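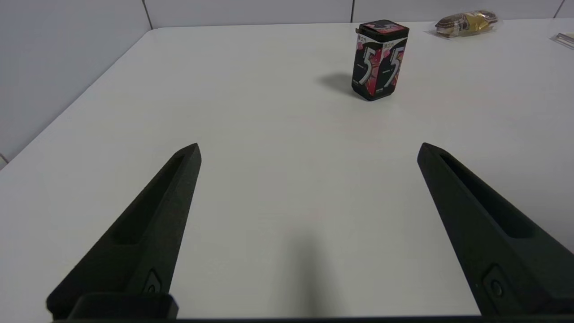

30/09/2024
Workshop notebook, limewash wall trials, Stitalura house (hall and north bedroom)
Entry by K. Dogbe. Read by T. Steinarsdóttir, comments in brackets.

Continued from the June boards. Same pigment, raw umber, same lime putty. Changed: substrate and dilution. The June boards were all primed gypsum and told us little about the hall, where the wall is old lime plaster up to the dado and patched gypsum above it.

Boards cut and labeled A to F. A to C are gypsum with mineral primer. D to F are lime plaster on lath, left over from the stair repair and cured since June. All sanded at 100 grit, vacuumed, wiped with a barely damp sponge.

Mix: 1160 g putty, 39 g pigment. Pigment slaked overnight in a jar with enough water to cover, then through the paint strainer twice. First pass left a fair amount of grit in the mesh. Second pass was clean. Water added by eye to skim milk thickness, which I know is not a measurement. Flow cup is still at Rorska with Poul. Need it back before the next batch.

[Write down the weight of the bucket before and after if you have no cup. T.S.]

Fair. Will do next time.

Application: block brush, crosshatch, three coats, 20 hours between coats. Misted D to F before each coat. A and B misted, C left dry on purpose.

Results, first coat: looks like nothing on all boards, as usual. Ignore.

Second coat: A and B even. C dragged, brush marks visible at every overlap, and the edges dried while I was still working the middle. D to F took up the wash fast and needed a second misting halfway through. E has a darker patch lower left where I over-misted and the pigment floated.

Third coat: A and B acceptable, a little flat. D and F are what the owners asked for: soft movement, no hard edges, warm gray by the window and closer to brown under the lamp. E patch still shows through. C rubbed off on a dark cloth. Scrap it.

Rub test, black cotton, ten strokes, light hand:
A slight transfer
B slight transfer
C heavy
D none
E slight, only on the patch
F none

The problem is the line at the dado. Board A next to board D, same bucket, same day, reads as two colors. D is warmer and about a step darker. If the hall gets done as it stands, the patched area will show as a band above the dado and there will be a visible change right where the eye lands on coming in the door.

Options as I see them:

1. Skim the gypsum with a thin lime finish coat and treat the whole wall as lime. Ketill priced the labor last week and the owners have not answered.
2. Keep the dado rail as a deliberate break. Paint above it lighter, half the pigment load, same putty. Needs a new set of boards.
3. Mineral paint above, limewash below. Troels does not like it. I do not like it much either. The sheen is wrong in low sun.

[Prefer 2 if they will not pay for 1. The rail is a good profile and can carry a color change. Ask Grímur whether the lighter tone fights with the floor. T.S.]

Grímur came by and looked at D and F against a floor sample, oiled, from the Teltia batch. He thinks F is a bit green next to it. I could not see green in the workshop. Took both out to the yard and it is there, faintly. Could be the umber. The new tub has a different lot number from the June one and I did not compare them dry before mixing. Put a pinch of each on white paper: new one is cooler.

Some of the June pigment is left, enough for one small batch and not for a hall. Ordering more from Þrastardóttir, asking for the old lot if they have it. If not, correct with a little burnt sienna, start at a twentieth of the umber weight and go up from there.

Bedroom: no dado and all gypsum, so A and B apply directly. Owners want it calmer than the hall anyway. Flatness of A is fine for that room. Closet interior can be the same with one less coat.

Curtain fabric for the bedroom arrived, unbleached linen, heavier than the swatch. Hung a length over board B. Works. Rod brackets have to go in before the last coat so the patches around the fixings get covered.

To do:
Flow cup from Poul
Dry comparison of both umber lots, photograph in daylight
New boards G to J, half pigment load, two gypsum and two lime
Written answer from owners on the skim coat before anyone mixes for the hall
Wash the block brush properly. It was left in the bucket over lunch and the heel is full of lime. (K.D.)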